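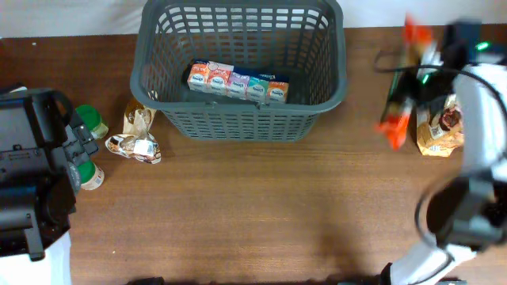 Call for Participants: Short Fiction Film Lab, Second Edition

Prundura is accepting applications from first-time directors and writer-directors for the second edition of its short fiction film lab. The lab takes a project from treatment to locked script and ends with the production of selected shorts. Sessions are held at the Utus post-production facility, with location work in the surrounding district.

Background

The first edition received 681 applications. Two completed films from that group, including "Oyelaran" by Yetunde Tijani, have been delivered in final form and are now being submitted to festivals. The selection procedure for this edition has been changed: the treatment is read before the applicant's previous work is viewed, and readers do not see names or résumés in the first round.

What is offered

Eleven places are available. Each participant receives:

Script sessions, one-on-one, with a story editor assigned for the full period of the lab.
Group classes in shot planning, directing actors, location sound and production scheduling.
A camera and lighting package for test scenes, booked through the equipment desk.
Edit suite access in the evenings, from 6 p.m. until the building closes.

At the end of the script phase, 2 projects will be chosen for production. Zedetance will supply crew, equipment and post-production for these, including color grading, sound mix and a screening master. The remaining participants keep all rights to their scripts and may take them elsewhere without notice to Prundura. For produced films, the director keeps the copyright in the script and shares the rights in the finished film under a written agreement, which is sent to applicants at the interview stage.

Who may apply

Applicants must be 18 or older when the lab begins in September. They must not have directed a feature film, and must not have directed more than one short that has screened publicly at a festival. Music videos, student exercises and commissioned work do not count toward this limit. No film school training is required. Applicants whose main employment is in another field are eligible, but attendance at the group classes is mandatory and recordings are not made.

Co-directors may apply together with a single project. They will be treated as one place and will share one equipment booking.

Projects

The proposed film must be fiction, live action, and no longer than 15 minutes. It may be in any language; the treatment and script must be submitted in English. Adaptations are accepted only with written permission from the rights holder. Projects already in production are not eligible. There is no set theme. Scripts that depend on large numbers of extras, night exteriors or extensive visual effects will be read, but the production phase cannot support them at scale — applicants should say in the treatment how they would be filmed.

Application materials

Treatment, two pages maximum, with no name on any page.
One sample scene in standard script format, five pages maximum.
Director's statement, one page, covering visual approach and casting.
Link to one previous piece of work in any format, if available. Password-protected links must include the password.
Contact sheet with name, phone number, email and any access requirements.

Send the treatment and sample scene as one PDF and the other documents as a second PDF. Incomplete applications will be returned once for correction. Revised versions cannot be accepted after the treatment has gone to readers.

Costs

There is no application fee and no charge for the lab. Lunch is provided on class days. Travel and lodging are not covered, except for directors of the produced films during the shoot.

Selection

Shortlisted applicants will be interviewed by video call for 30 minutes. Reece Fothergill, head of the lab, conducts the interviews together with one story editor. All applicants will be notified by email. Written feedback is given to shortlisted applicants only.

Questions about eligibility should be sent through the contact form on the Prundura site, with "Film lab" in the subject line.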